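3.2 Fabrication and bench setup

The two hand-held grippers were built in the shared workshop at Lemard over one September, using the tools that any member may book. No part required a machine outside the building. The bodies are gray plastic, and the fingers are soft and curved so that they close around small objects instead of pinching them at one point. Each tool carries its own camera, and a square fiducial marker is used to recover the pose of one tool relative to the other. Fig. 2 shows the tools during bench work, each view recorded from a gripper.

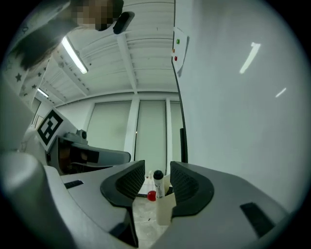
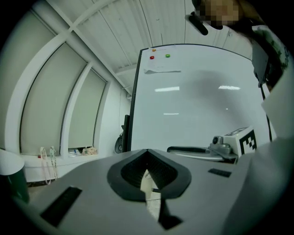
Figure 2. Bench work with the hand-held grippers. First view: a small white marker with a black cap, upright between the fingers, with the second gripper lying on its side beyond. Second view: the gap in the gripper body, with a printed fiducial marker on the bench side of the whiteboard.

Riet Kuipers objected to the finger geometry on reading an early draft of this section, arguing that a curved finger hides the contact point from the camera at the moment when it matters most, and that a flat finger with a thinner pad would have cost less and taken less time to print. We accept the first part of the objection. Occlusion near closure is a known limit of the design, and it is the main source of the failed pose estimates reported in Section 4. The second part holds for printing time only. Flat fingers were tried on the first build, named Sileck, and cylindrical objects rotated out of the grip when the tool was tilted.

The current build, Bakilana, differs from Sileck in the finger shape, the pad material and the position of the marker panel. The panel was moved outward so that it stays visible to the other tool when both are held low over the table. Spacing between the panel and the camera housing was fixed by a printed jig and checked again after each change of fingers.

We recorded 200 pick-and-place trials by hand with Bakilana. Of these, 156 gave a complete pose track for both tools. The remainder were dropped without manual repair. Two operators shared the trials equally, and the order of objects was shuffled before each session. Overhead lighting was left as installed in the workshop. Reflections from glossy surfaces caused false corner detections in early tests, and a minimum marker area was added to the detector to reject them.

Pads were replaced after four sessions regardless of wear. Drawings for both builds, including the jig, are given in Appendix B.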